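Spent the evening getting myself fully signed out of the Skalden chat app on every device. Writing down what worked in case you need it too. Thread.

1/ The sign out button on the phone only signs out the phone. Your account stays open on any computer or tablet you used before. I had 7 sessions listed, and two of them were from phones I sold.

2/ To see your list, open the app, tap your picture, then Privacy, then Where You're Signed In. On older versions it's under Account. If you don't see it, update the app first.

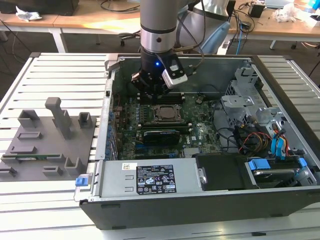
3/ Each line shows a device type and the last time it was used. The city is often wrong. Mine said Barnumden for a laptop that has never left my desk, so don't panic over the city alone. Look at the time.

4/ Tap the three dots next to a session and pick End. There is an End All button at the bottom, but it skips the session you are using right now. You have to end that one by hand.

5/ Change your password after you do this. I changed mine before, and the old sessions stayed open anyway.
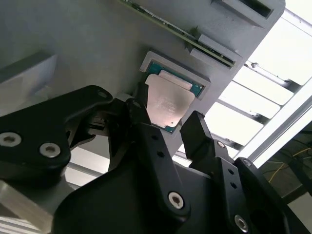

6/ The desktop app is a separate problem. It keeps a saved login on the computer itself, and removing the app leaves that folder behind. If you're giving away an old PC, remember that the login is on the drive. Pulling a processor like the one in that rectangular grey holder won't do anything for your privacy. Wipe the drive.

7/ The folder is called skalden-session. Close the app, delete the folder, empty the trash. Mine held 1514 files and took a minute to clear.

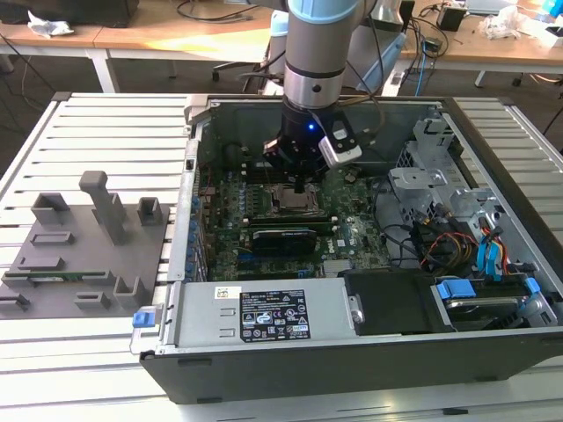 8/ Linked apps keep their own access too. I had Lanoteo connected for calendar invites since October and it could still read my contact list. Go to Privacy, then Linked Apps, and remove what you don't use.

9/ If you only want to look offline, you can skip all of this. Turn off Active Status on the phone and again on the desktop. They don't sync.

10/ Checked again at 9 this morning. One session listed, the phone in my hand. Will add to this if the old ones come back.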